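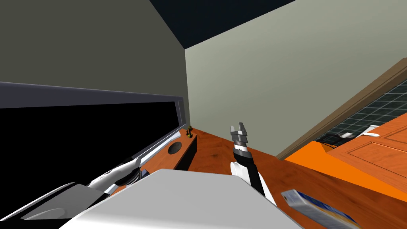 *Both arms in the simulated room, right gripper open and pointing up*

**Gripper comparison – minutes, Apr 25, 2025**

Minutes of the last meeting accepted with no changes.

**1. Pritia and Pokitz models**

Both gripper models now load in the Rirkcombe simulator. The Pritia closes faster. The Pokitz holds better on flat cartons but overshoots when told to stop half closed. Each gets 300 more runs before we decide. Agreed to keep finger speed the same for both. 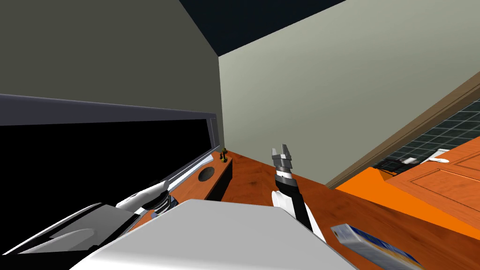

Controller settings came up next. The Tsai controller still treats the two arms as one group, so a fault on the left stops the right as well. We want to be able to leave one arm parked with its fingers open and pointing up, as on the right here, while the other works low over the wood surface. Action: split the groups and rerun the fault test.

**2. Camera**

The tilted view stays for now. Some wanted a level one for scoring – no decision. Logs from this view 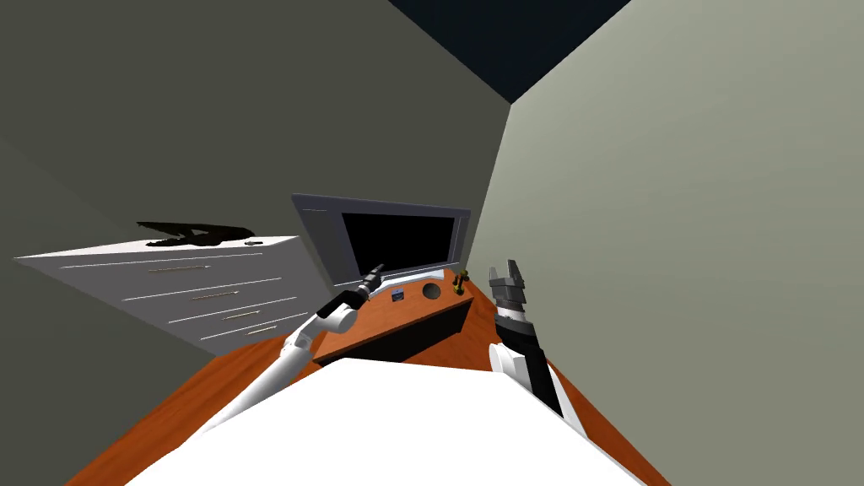 are to be stored with the run number so the two sets can be matched later. Storage is fine up to about 3000 runs.

**3. Other business**

Old test plan from December to be withdrawn. Next meeting when the new runs are in.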